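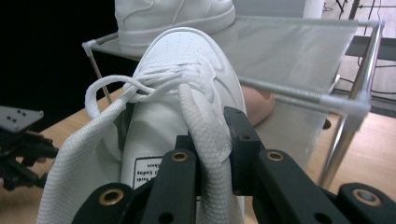 White laces on a low-top sneaker, crossed and twisted into a loose knot, not a bow.

The owner of Lollus, a small shoe repair shop, sells laces also by post. Flat white ones are what people ask for most.

"Customers bring good shoes with tired laces," she told me. "They want to throw away everything. I say, change the laces first."

She began in October with 16 pairs on one hook. Now she has 485 in the drawers.

Her advice on knots is short. "Pull from the toe, slowly – then each crossing lies flat. If you pull only at the top, the foot hurts after 2 hours."

And double knots? "For children, yes. For me, never."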